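Chapter 4
Planning the Purchase

A robot arm is seldom the largest cost in a small automation project. In the planning course at Stanar, Bhavana Rao asks each student to write a budget before opening any catalogue. The first drafts usually contain one line for the arm and one line for "other". This chapter is about the second line.

We follow one buyer, the textile sorting firm Misedine, which wished to handle mixed garments at a single station. Soft goods are difficult to budget for. A box keeps its shape, but a knitted garment does not, and the fingers must be chosen with this in mind. 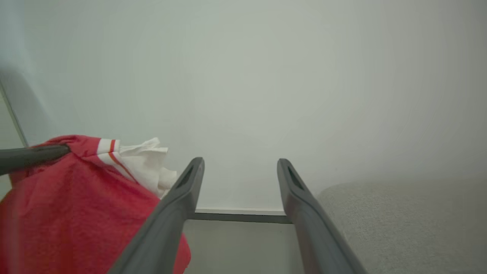 4.1 GRIPPERS AND FINGERS

Two plain fingers held open beside red cloth are a modest beginning, and for a first trial they may be enough. Misedine asked its supplier, Bangera, to quote the fingers apart from the gripper body, so that worn ones could be replaced alone. The plan allowed 50 spare pairs and 30 hours of fitting and adjustment - the hours were forgotten in the first version.

Before you read further, make a list of the items your own station would need in its first year.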